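Section 4: Caring for Your Black Fabric Mat

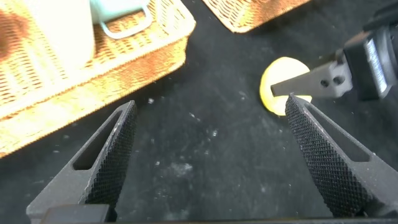 Thank you for choosing an Anness mat from Lindano. A black fabric surface is lovely to work and play on, but it does show every speck of white lint, and we would be fibbing if we told you otherwise. Five minutes on a Tuesday evening — or whichever evening suits your household — will keep yours looking nice for a good long while.

1. Pick up any small items and set them in a bowl, including the flat, round pieces that like to get left behind.

2. Lift one end of the mat and give it a gentle shake outdoors. Larger mats (item 344) are easier with a helper at the other end.

3. Lay the mat flat again and go over it with a dry lint roller, working from the middle out to the edges.

4. For pale, dusty smudges, use a soft dry brush first. Water will only turn dust into a paste and push it down into the weave.

5. If a light scuff mark stays behind, dab it with a barely damp cloth. Short, patient dabs do more good than hard scrubbing.

6. Leave the mat flat for 18 minutes before putting your things back.

Note: The Flokusia brush (item 191) fits this fabric nicely, though any soft clothes brush you already own will do.

Caution: Do not use bleach, and do not iron the mat. Never put it away damp.

For storage, please turn to page 41.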